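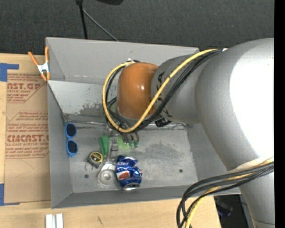

A grey metal bin on a light wooden tabletop.

Level, heaped or shaken: the trouble with selling by the bushel

The oldest surviving measure at Standow is a bronze vessel dated 1777. It has two handles, a flat base and a rim that has been filed at least twice. The filing matters. A rim lowered by the thickness of a fingernail takes very little metal off the vessel, but on a wide, shallow measure it takes a good deal of grain out of every sale. The market court knew this and had the vessel stamped on the rim itself, so that any further filing would damage the stamp. The stamp is damaged.

Measuring dry goods by volume looks like the simplest of trades. A container is filled, a straight stick is drawn across the top, and the contents are sold. It needs no balance and no set of weights, and a buyer who cannot read can watch it being done. For most of European history it was the normal way to sell wheat, oats, peas, salt, lime and coal. It was also the cause of an enormous amount of litigation, and the reason is physical. A vessel holds a fixed volume of liquid at a given temperature. It does not hold a fixed quantity of grain.

The air between

Any heap of separate particles is part solid and part air. Equal hard spheres poured into a large box and shaken settle with a little under two thirds of the space filled. Poured gently and left alone, they fill noticeably less. Grain is more complicated. Kernels are long, rough and unequal in size, and the small ones will slip into gaps left by the large ones if they are given the chance. A sample that has been screened to one size can therefore pack more loosely than the same grain with its small kernels left in.

The quantity used to describe this is bulk density, the mass of material divided by the volume it takes up, air included. It is not a property of the material alone. It depends on moisture, on the height from which the material falls, on the shape of the container and on what is done to the container afterwards. Geetha Chowdary runs the granular materials laboratory at Pinberg and spends much of her week persuading customers to write these conditions down.

"They send a number and ask us to confirm it," she says. "A bulk density without a filling method is half a measurement. I can get a different answer with the same sack and the same cup by moving my hand up."

Moisture works in two directions. Damp kernels swell, so each one takes up more room, and their skins become less slippery, so they lock together sooner and leave larger gaps. Both effects lower the bulk density. A seller with damp grain gains twice when he sells by volume, and gains again when he sells by weight, as he is then selling water. Contracts deal with the second problem by setting a moisture limit. Under volume sale there was no comparable defence, apart from the buyer's hand in the sack.

Three ways to fill a measure

The Standow court rolls distinguish three sorts of measure, and the differences were fought over for generations.

Struck measure was levelled with a straight piece of wood, called a strike or strickle. The shape of the strike was itself regulated. A round roller pressed kernels down as it passed and left more in the vessel, while a sharp-edged board cut across the top and dragged some out. Landlords collecting rent in grain asked for the roller. Tenants turned up with the board.

Heaped measure was piled to a cone above the rim. The amount in the cone depends on the angle at which the material will rest and on the width of the vessel, and width is the more powerful of the two. For a given angle, the height of the cone rises in step with the diameter, so its volume rises with the cube. Two vessels of exactly equal struck capacity, one tall and one squat, will give very different heaped amounts. A buyer of apples or coal did well to look for the squat one. English law eventually fixed the outside diameter of the heaped bushel for this reason, and heaped measure was abolished altogether in the 1830s.

Shaken measure was filled, knocked against the ground or stirred with a stick, and filled again. It appears in the rolls mostly as a complaint. One entry, undated but in the same hand as several from the decade after the bronze vessel was cast, records that the miller "did tread the same with his foot". He was fined.

The height of the fall

Less obvious to a casual observer was the height of the pour. Kernels that fall further arrive with more energy. They knock their neighbours into better positions and the bed comes out denser. Several old ordinances require grain to be poured from the shoulder, or from the hip, or with the arm over the edge of the vessel, and these have sometimes been read as ceremony. They were specifications. Pouring from the shoulder favoured the buyer and pouring from the rim favoured the seller. Where custom was silent, the person holding the shovel decided.

Modern test methods replace the arm with a funnel. A known amount of grain sits in the funnel behind a shutter, the shutter opens, and the grain drops through a fixed distance into a cup of fixed shape. The surplus is struck off in a stated number of strokes, and the cup is weighed. The result is reported in kilograms per hectolitre and is known in the trade as hectolitre mass, test weight or bushel weight, according to where the speaker learnt it. It is still used in grading wheat. Low figures can point to shrivelled kernels, disease or rain at harvest, though the link with flour yield is weaker than many price schedules imply.

Chowdary's laboratory recently completed a comparison of fillers, using one lot of winter wheat held at constant moisture. The log contains 1,247 fillings. The same operator using the funnel was highly repeatable. Different operators using the funnel were nearly as good. With hand filling from a scoop, the spread between operators was larger than the price step between two adjoining grades of wheat in the schedule used at Pinberg. None of the operators had been asked to cheat.

"The 1777 people would not have been surprised," she says. "They would have asked who was paying for the scoop."

Walls and corners

The container makes its own contribution. Particles next to a flat wall cannot nest against it as they nest against each other, so there is a thin layer of poor packing all the way round. In a large bin this layer is a negligible part of the whole. In a small cup it is not, and a small cup will read low. Test methods usually set a minimum cup width as a multiple of the particle size. Maize needs a larger cup than millet, and beans a larger one still.

Corners are worse than curves. A rectangular container is easier to fold from sheet and easier to stack, but it fills unevenly when material is poured in at the centre, leaving low spots where the walls meet. Levelling by hand moves material sideways without packing it to the same degree. For storage this is of no consequence. For measurement it is a source of error, and nearly every legal dry measure of the past four centuries has been round.

Walls also carry load. In a tall column of grain, friction passes part of the weight sideways into the walls, and the pressure on the floor stops rising long before the column stops growing. This was worked out for silos in the nineteenth century and explains why tall silos tend to fail at the side. It also means that grain at the bottom of a deep vessel is less tightly squeezed than its depth would suggest, a small mercy for anyone trying to convert a filled depth to a mass.

What replaced it

Weighing won, but slowly. Accurate platform scales had to become cheap enough for a market of middling size, and the railways, which charged by weight, had to give merchants a reason to think in the same units. There was a long period in which both systems ran together. The bushel in particular was redefined in many markets as a weight, with a different figure for each crop, so that a bushel of oats and a bushel of wheat ceased to have anything to do with a vessel. American grain is still quoted this way.

At Standow the change came late. Harish Rodrigues, who is preparing an edition of the market papers, has found traders' notebooks in which each sale is entered twice, once in measures and once in pounds, with the ratio worked out in the margin. The ratios drift downwards through wet autumns and recover in dry ones. "It is a weather record kept by people who had no interest in keeping one," he says. He has also found six letters from a merchant called Hrnčiar, all objecting to the new scale on the grounds that its beam could not be inspected by the buyer in the way a rim could.

Hrnčiar had a point. A filled vessel is open to view. A scale has to be trusted, or verified by someone who is trusted, and the rise of weighing needed a rise in inspection to match. The town appointed its first full-time inspector in the same July that the scale was installed.

Volume has not gone away. Compost, bark, gravel and logs are still widely sold by it, and complaints to trading standards offices follow the old pattern closely. Bagged compost settles in transport, and a bag filled correctly at the works can look short at the garden centre. Suppliers test with a cylinder and a fixed drop. Harel, a potting mix sold in the Pinberg district, gives the filling method on the back of the bag in small type, under the feeding instructions. Recipes written in cups have the same fault on a smaller scale: flour spooned into a cup and flour scooped with it can differ by a fifth or more in mass.

For a buyer without a balance the old advice holds. Ask for struck measure, watch the height of the pour, and do not let anyone settle the first load if the price was agreed on a loose one. For a laboratory, Chowdary recommends a cup of at least 900 millilitres for wheat, a funnel with a shutter that opens cleanly, and a bench that nobody leans on during filling. The Pinberg bench was moved away from the lift shaft two years ago, after a run of high readings that appeared only during working hours. The readings taken on a Sunday had been fine.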